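How to Load a Dishwasher So You Only Run It Once

By Mali Prothero

I rented for years in a flat with a Skatholm dishwasher, a machine that treated cleaning as a matter of opinion. Most of what I blamed on it was my own loading. These days I have a Corik and no one left to blame.

Step 1. Scrape, don't wash
Get the bones, rice and lemon wedges into the trash. Leave the thin smear of sauce alone. Modern detergent likes something to chew on, and if you wash everything by hand first you have merely bought a very large drying rack.

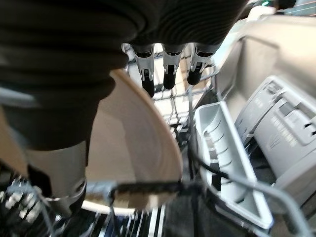

Step 2. Plates go on the bottom, facing the middle. The spray comes up from the center, so a plate with its back turned gets a clean back and keeps its gravy. Leave a gap between each one. A large cream-colored plate with a curved rim needs more room than you want to give it, and if it stands too tall it will stop the spray arm dead. Spin the arm with a finger before you shut the door. If it clunks, rearrange.

Step 3. Bowls and cups
Top rack, tilted, open side down. A cup set dead level comes out with a small cold pond on its base, which you will then tip down your sleeve.

Step 4. Silverware
Forks and spoons up, knives down. Mix the spoons or they will nest together and come out exactly as they went in.

Step 5. Deal with the sink
Something is always still in there. Check before you press start, not two minutes after.

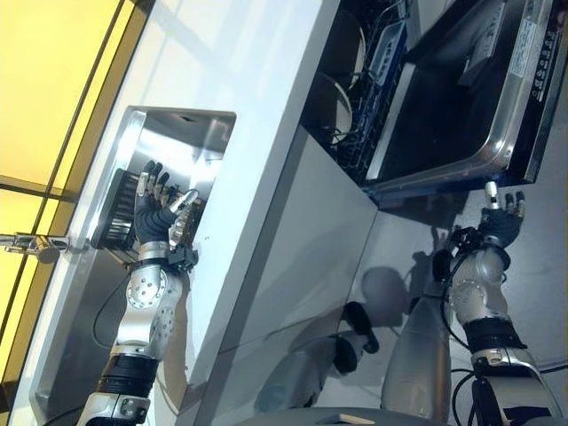
Dishwasher open, sink not quite empty.

Step 6. Pick a cycle
Use the normal one. Quick is for glasses that held water and for optimists. If your water is hard, top up the salt, assuming your machine takes it.

Step 7. Clean the filter
It twists out from under the bottom rack. Rinse it under the tap with an old toothbrush once a month. I skipped mine until June one year and would prefer not to discuss it.

Unload the bottom rack first so the top one can't drip on it.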